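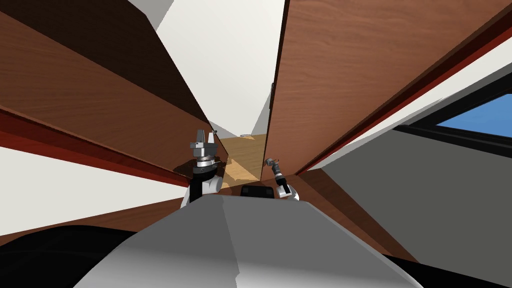 3 min read

Home Browse topics Ask Members Log in

Garden & Yard > Watering

Rain barrel overflowing onto foundation, where should the extra go?

Last updated in March

Ok so we moved into a 1950s ranch last summer and put in a rain barrel off the back downspout. Works great til it rains for real. Roof section feeding it is almost 700 square feet and the barrel fills up in no time, then the water just comes over the top and runs right back toward the house. Basement wall is damp on that side now, white crusty stuff on the block.

Barrel is a Clekevow, the squat green kind, sits on four cinder blocks. Has an overflow hole near the top, I stuck a garden hose on it. Hose can't keep up. Yard slopes away from the house a little but not much, and there's a flower bed in between that I would rather not drown.

Do I need a second barrel, or a bigger hose, or just give up and put the downspout back how it was? Husband votes give up. Not a lot of money to spend on this, also not afraid of a shovel.

– mudroom_marcy

Killian Bodin

Bigger overflow first. A garden hose is way too small, doesn't matter how many barrels you have. One inch of rain on that roof is something over 400 gallons and your barrel holds what, 50 or 60? So nearly all of it has to go out the overflow, and in a hard storm it wants out fast.

What I did at our place:

Cut the overflow hole out to two inches. Hole saw, go slow, the plastic grabs. Put in a bulkhead fitting with a rubber washer on the inside. Then two inch pipe or the flexible pool hose down the side of the barrel and out away from the wall. I'd go ten feet if you have the room, and make sure it drops the whole way. Any low spot fills up with gunk and mosquitos.

For the flower bed – dig a shallow trench, run solid pipe under it, come up on the far side. Solid, not the kind with holes. People buy the kind with holes by mistake and then wonder why the bed is soup. Let it spill out on some rock so it dosen't dig a pit in the lawn.

Also get a diverter for the downspout. Cuts into the side of it and a short hose goes to the barrel. When the barrel is full the water backs up and just keeps going down the regular downspout like before. With one of those you barely need the overflow, but I'd still do both. Mine is a Guérin, fit the 2x3 downspout fine, no idea about the bigger size. Leaf bits get in it. Clean it out spring and fall.

The white crusty stuff is just minerals the water left behind. Brush it off dry, then see if it comes back after the next few storms. If it does, the water is getting there some other way and you need to look at the dirt next to the wall. Should slope away. Ours had settled and was tilting back at the house, took a whole afternoon with a wheelbarrow.

Check that the barrel is level too. A full one is over 400 pounds and cinder blocks on soft wet ground will tip. Put down pavers under them.

tansy21

second barrel is nice to have but wont fix it, just buys you a few more minutes. we have two hooked together at the bottom and they still go over in a thunderstorm. agree w/ diverter. took me half an hour and I am not handy

oldgutterguy

Had the same thing. Gave up, put the downspout back, bought an extension. Husband is right. City water is cheap where I am.

If you do keep it, drain it before the first freeze and leave the spigot open. Lost a Clindia barrel that way, split right up the seam. And look at your gutter while you're on the ladder, half the time the water on the wall is coming over the gutter and the barrel gets blamed for it

mudroom_marcy

Thanks all. Went out in the rain with an umbrella and yep, gutter is spilling too, right at the corner. Full of maple junk. Cleaning that out first and then ordering the diverter. Will measure the downspout before I buy anything. Not telling my husband he was half right.

We use cookies to remember your login and see which pages get read. Accept Manage settings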